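Ekanayake Sleep and Shift Work Study
Call for participants - night workers and former night workers
February 2010

We are looking for people who work nights, or who used to, to take part in a study of sleep, meals and daily routine. You do not need to have a sleep problem. We want to hear from people who sleep well after a night shift as much as from those who don't.

The study is based at our rooms in Gernside and is led by Ineke Nijs. It follows on from a smaller piece of work with bakery and warehouse staff in Presel, which showed us that most of what people do to get through a run of nights is never written down anywhere. Some eat a full dinner at seven in the morning. Some split their sleep into two parts, one straight after work and one before going back in. We would like to know how common these habits are, how people come to them, and whether they change with age or family life.

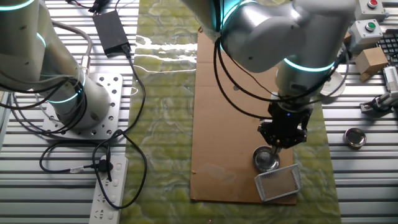
Who can take part

You can take part if you are 18 or over and one of the following applies to you:

You work at least two night shifts in most weeks. A night shift means any shift with three or more hours between midnight and 5 am.
You worked nights for a year or longer and have since moved to days.
You have retired from a job that included regular nights.

It does not matter what the job is or was. In the Presel work we had bakers, drivers, carers, cleaners, a signalman and a couple of people from the print works. We are short of people from hospitals and care homes this time and would be glad to hear from them, including agency and bank staff.

We are sorry that we can't include anyone who is pregnant, who has been diagnosed with sleep apnoea or narcolepsy, or who has started a new sleeping tablet in the past three months. If you are not sure whether one of these rules you out, ring and ask before filling in the form.

What you would be asked to do

There is a first visit to Gernside, which takes over an hour if you have a lot to say and less if you don't. Kiros Yimer or Selamawit Tefera will go through the study with you, take your height, weight and blood pressure, and ask about your working pattern. You can bring someone with you.

After that you keep a diary at home for two weeks. It has one page for each day. You write down when you went to bed, when you think you fell asleep, when you got up, what you ate and when, and any tea, coffee or alcohol. Most people fill it in twice a day. If you miss a page, leave it blank and carry on - please do not fill it in from memory later.

During the same two weeks you wear a wrist monitor, which looks like a plain watch and records movement. It can stay on in the shower but should come off for swimming. If your employer does not allow anything on the wrist, tell us at the first visit and we will leave the monitor out and use the diary alone.

At the end there is an interview, either at Gernside or by telephone. We record the interviews and type them up, then wipe the recordings. A small group will be asked back in October to keep the diary for a second time. You can say no to that and still take part in the rest.

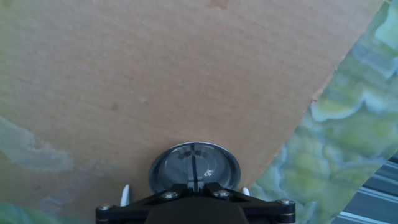
Payment and travel

You will be paid £78 when you have finished the diary and the interview. Anyone who comes back in October is paid separately for the second diary. Bus and train fares are refunded if you keep the ticket, and there is parking behind the building for those who drive. Please do not drive to us straight from a night shift. We can book visits in the late afternoon or early evening, or arrange a taxi if that is the only time you can come.

If you receive benefits, you may want to check how the payment will be treated before you sign up. We can give you a letter setting out the amount and what it is for.

Your information

Your name and address are kept apart from your diary, and the diary carries a number only. We do not tell employers who has taken part, and we do not need their permission to include you. Your GP will be told only if you ask us to, or if your blood pressure reading is one that should be looked at, in which case we will talk to you first.

You can leave the study at any point without giving a reason. If you leave part of the way through, you can choose whether we keep the pages you have already filled in.

How to apply

Ring the study line, or ask for a form at the front desk in Gernside. Forms are also held at the Ekell Road library. Nayeli Carrillo looks after bookings and will call you back at a time that suits your shifts, so please say on the form when you are normally asleep.

Questions about the study itself should go to Bereket Lencho. Complaints can be made in writing to the Centre Manager at the same address.

Forms are available in large print. An interpreter can be booked for the first visit and the interview if you let us know a week ahead.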